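收纳版块 » 小抽屉柜，蓝壳黄抽屉，大家怎么看？

麦穗儿_J
各位好，我的中文是后来学的，有写错的地方请原谅。
我在找一个放桌上的小柜子，装纽扣和针线。看中蓝色外壳、黄色抽屉的这一种。我的同事 Nouhaila Morsy 觉得颜色太吵，我倒是很喜欢。 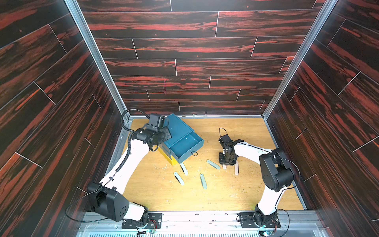

分类：桌面收纳 / 小型抽屉柜
我的桌子靠墙，留给柜子的深度不多，所以想先问问：这种柜子应该正着放，还是斜着放？

老锯子
正着放。斜放浪费桌角，灰尘也容易积在后面。我用 Perrin 的小柜 5 年了，一直贴墙。

Triten控
不同意楼上。斜放的时候抽屉朝着手，拉出来不会碰到旁边的东西。
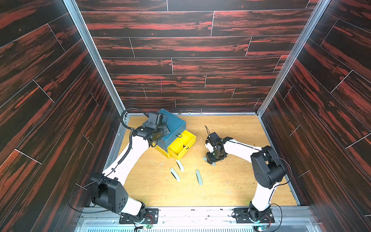 斜放的蓝柜，黄抽屉拉出一部分，里面是空的

麦穗儿_J
谢谢两位。黑色的小提手是金属丝那样弯成的一圈，我有点担心勾住毛线。有人遇到过吗？

老锯子
毛线会勾。你可以用布条把提手缠一下，不难看。

水边的Gerinmont
我更在意抽屉会不会整个掉出来。我在 Stustska 买的那个没有挡块，有一次拉得太快，超过 300 颗珠子撒在地上，捡了一个晚上。买之前请一定问清楚。

Triten控
这个和柜子没有关系，是你拉得太快吧。

水边的Gerinmont
孩子也会拉得快的，柜子应该考虑到这一点。 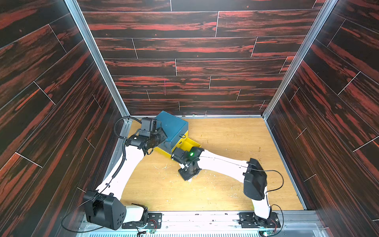
柜子在靠后的位置，浅木色的台面上有零散的碎屑

老锯子
顺便说一句，做手工的台面要先扫再放柜子，木屑进了抽屉缝，拉起来就涩了。

麦穗儿_J
记住了。我决定先买 2 个，一个斜放，一个贴墙，四月再来告诉大家哪一种比较顺手。提手我会按照老锯子的办法缠布条。

Triten控
斜放会赢的。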